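Carpet, cards and the office tidy-up

8 Dec 2025

The Bornerden office was promised a clear-out in October, and it has finally begun. I have my doubts about how much will change. We were told the same thing before the move from Tostarport, and most of the clutter came with us.

The floor is the first test. The new grey carpet is supposed to hide marks, and with all that speckle it probably does. It will also hide staples, paper clips and anything else small enough to work its way into a wheel. Facilities say chairs should roll on it without mats. I would like to see that after a winter of wet shoes.

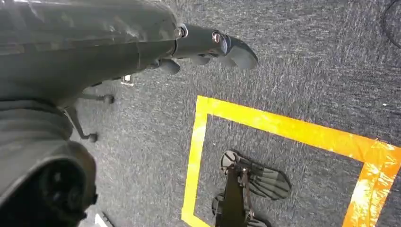

Casters on the speckled carpet.

Then there is the printed matter. Clekisico quoted us for 1,000 glossy cards and delivered 1,033, a generous touch if you have somewhere to put them. By the last stock sheet we had used 661. The rest are meant to be sorted, with the good ones kept and the bent ones recycled. Gloss looks smart on a desk, but it shows every fingerprint, and it is a nuisance to write on with an ordinary pen.

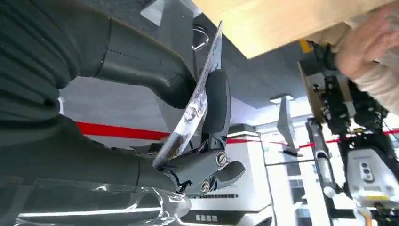
My bigger complaint is the packaging. Every delivery seems to bring another armful of clear film, and the recycling firm, Song, will not take it mixed with paper. Please fold it into the separate sack by the door. Two sacks have already been sent back to us for having the wrong things in them.

The plan is to finish before the Christmas break. If you have boxes under your desk, put your name on them now, or expect to spend January looking for them.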